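Notebook > Field work > Kitchen tasks

Sep 28, 2022
Posted by the author of the Jurnley notebook

The arm stopped with the tap open again. Third time since April, and the first time I was in the building for it, so I'm writing it down before I lose the order of things.

We were running the dish routine at the Matlala flat. The job is simple on paper. Turn the water on, pick up the item, scrub, rinse, set down, turn the water off. The controller is the Grukell one we have used all year, with the new grip settings loaded on Monday. It got through the cups fine. On the ashtray the left gripper closed, slipped, closed harder, and the wrist joint threw a torque fault. Both arms froze where they were, as they should. The tap stayed on, as it should not.

The fault handler stops motion and nothing else. The valve is on its own relay, and the relay only listens to the task script. When the script dies, the relay keeps its last state. I had read that in the Bretusa manual and had not thought about what it meant with a sponge sitting over the drain. The water was over the rim before I got to the shutoff under the sink. It went down the front of the cabinet and stopped 20 cm short of the power strip. I am counting that as a safety matter and have written it up as one.
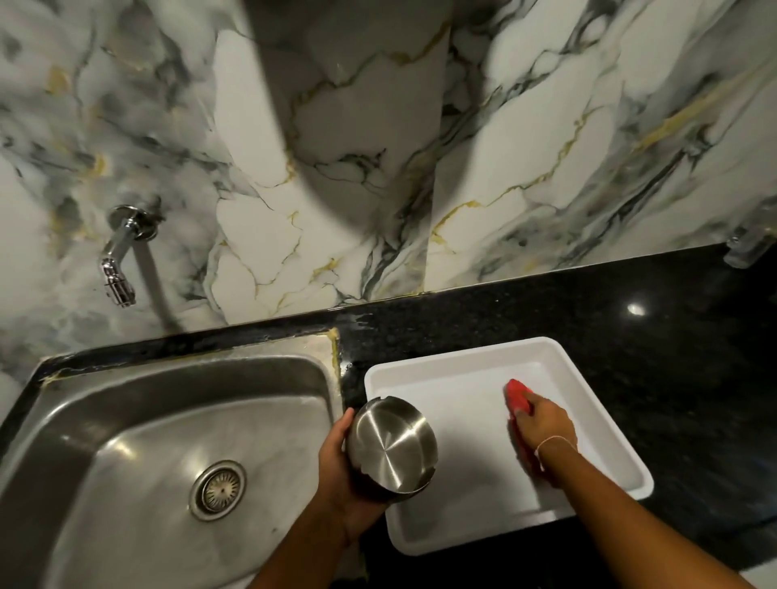

After lunch I went back through the recordings of people doing the same job by hand. We have 144 of them. I wanted to know how long the water runs while both hands are busy, because the easy fix is a timer on the relay. I watched 20 and made notes. Most people leave it running the whole way through, so a short timer would cut off the water in the middle of an ordinary wash. A long one lets the sink fill. A timer alone won't do it.

What I've asked for is a hard line from the fault output to the relay, so any stop closes the valve, plus a float switch in the basin. Bretusa says the wiring takes 3 hours. The power strip moves up onto the wall before anyone runs anything.

The grip fault is a separate problem. The thin rim with the notches is hard for the left gripper, and the new settings made it squeeze when it should have let go. I put the old settings back. No ashtrays until it's looked at.

Mopped up and locked the arms out at five. Need to buy a second bucket.

We use cookies to remember your settings. Accept | Manage choices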